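Wokunstead Homeowners Newsletter
August 2025

Looking after a wood tabletop

Several members wrote in after the March issue, which covered floors, to ask for the same kind of piece on tables. Most of the questions were about white rings, sticky finishes and whether an old table should be sanded or left alone. We have put the answers together below, with a few notes from the repair bench at the Mirasden workshop, where a good share of our members take furniture that needs more than a rag and an afternoon.

Find out what the finish is

Almost every mistake we hear about starts with using the right product on the wrong finish. Tables built for kitchens in the past few decades usually have a hard, clear coat such as polyurethane or a factory lacquer. Older pieces may have shellac. Many newer handmade tables are finished with oil or a blend of oil and wax.

A simple test will get you most of the way. Choose a spot on the underside, or on the inside of a leg, that has the same finish as the top. Put a drop of denatured alcohol on a cotton swab and hold it there for a minute. Shellac will soften and go tacky. If nothing happens, try lacquer thinner on a different spot. Lacquer will soften, and polyurethane will either do nothing or wrinkle slightly. Open a window, wear gloves and keep both liquids away from any flame, including a pilot light.

An oil finish is easier to spot. Put a few drops of water on the surface and leave them for ten minutes. On a worn oil finish the water soaks in and leaves a dark spot that fades as it dries. On a sealed surface it stays beaded.

Everyday cleaning

A soft cloth, slightly damp, is enough for most days. Wipe with the grain and follow with a dry cloth. For grease, add a drop of dish soap to a bowl of warm water, wring the cloth out well, and go over the top a second time with plain water.

Avoid all-purpose sprays that contain ammonia. They dull lacquer and will damage shellac quickly. Vinegar is often recommended online, and a weak mix probably won't hurt a sound polyurethane top, but we would not use it on anything else. Spray polishes that contain silicone give a quick shine and cause trouble later. The silicone works into scratches, and when the table is refinished the new coat pulls away from those places in small craters. Mirasden charges extra to strip a table that has been treated this way for years.

Rings and marks

White rings are moisture trapped in the finish. A fresh one may clear by itself in a day or two. If it doesn't, lay a clean cotton dish towel over the mark and pass a warm, dry iron over it for a few seconds at a time, lifting the towel to check. Keep the heat low and the steam off. If the ring is still there after several passes, rub it lightly with a little petroleum jelly, leave it overnight, and wipe it away in the morning.

Dark rings are a different matter. The water has gone through the finish and reached the wood, and often it has reacted with iron from a can or a pot. No polish will shift it. The finish has to come off in that area, and the stain is then treated with oxalic acid, sold as wood bleach. It works well, but it is poisonous and the dust is harmful, so read the label through before opening the package. If the table has a veneered top, think about paying someone.

Ink, nail polish and candle wax come up every year. For wax, let it harden, lift it with the edge of a plastic card, and buff what remains with a soft cloth. For ink on a sealed top, try a damp cloth first and then a little mineral spirits. Leave nail polish to dry fully and pick it off. Remover will take the finish with it.
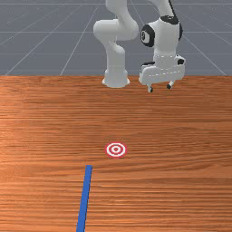 The far side of a wooden tabletop, with a white robotic arm above it (computer rendering).

Sun, heat and dry air

Wood changes color in daylight. Cherry goes darker, walnut goes lighter, and pine turns yellow and then orange. The change is slow enough that you may not notice it until you move a bowl that has sat in one place all summer. Shift the things on your table every few weeks. If it has leaves, store them out of the dark now and then, or at least put them in for a month each year, so they don't end up a different shade from the rest.

Dry winter heat causes more splits than anything else. A solid top gets narrower across the grain as the air dries and wider again when the damp weather returns. It will do this for as long as it is a table. Trouble comes when the top is fixed so tightly to the base that it can't move. If you look underneath and see screws driven straight through a rail with no slot or clip, it may be worth having them changed before winter. Keep the table away from a heating vent if you can, and try to hold the room between 35 and 55 percent humidity.

Pads under hot dishes should be thick enough that you can rest your hand beneath one without feeling the heat. Cork is fine. Thin woven mats are often not enough for a dish straight from the oven.

Oil and wax finishes

An oiled table needs a fresh coat once or twice a year, more often if it is used for every meal. Clean it, let it dry overnight, and rub in a thin coat with a lint-free cloth. Wait fifteen minutes and wipe off everything that has not soaked in. A sticky surface nearly always means that the extra oil was left on. If that has already happened, wet a cloth with a little more of the same oil, scrub until the gummy layer loosens, and wipe it all off.

Lay used oil rags flat outdoors to dry, or put them in a metal can filled with water and with a tight lid. Linseed oil rags can catch fire on their own when they are wadded up in a trash bag. Please pass this on to anyone in the house who might tidy up after you.

When to refinish

If the finish is worn through in places, gray wood is showing, or the top feels rough after cleaning, it is time. A small kitchen table takes most people 2 weekends, including drying time. Start with 120 grit paper on bare wood, move to 150, and finish at 180 or 200. Going finer than that before an oil can close the surface and keep the oil from soaking in evenly.

Veneer should be stripped with a chemical remover and sanded very little by hand. Check the edge of the top if you aren't sure. On solid wood the grain lines carry over from the top to the end, and on veneer you will see a thin layer.

Lending shelf

The Idahosa Street lending shelf now has 2 random orbit sanders, a set of cabinet scrapers and a humidity gauge. The shelf holds 1,207 items in all, and the full list is posted by the door. Sanders go out for one week and should come back with the dust bag emptied. Sandpaper is not included, but Flandidau Hardware sells it by the sheet.

Send questions for the next issue to the newsletter box by the front desk. We already have several on chair joints, so that will be the subject.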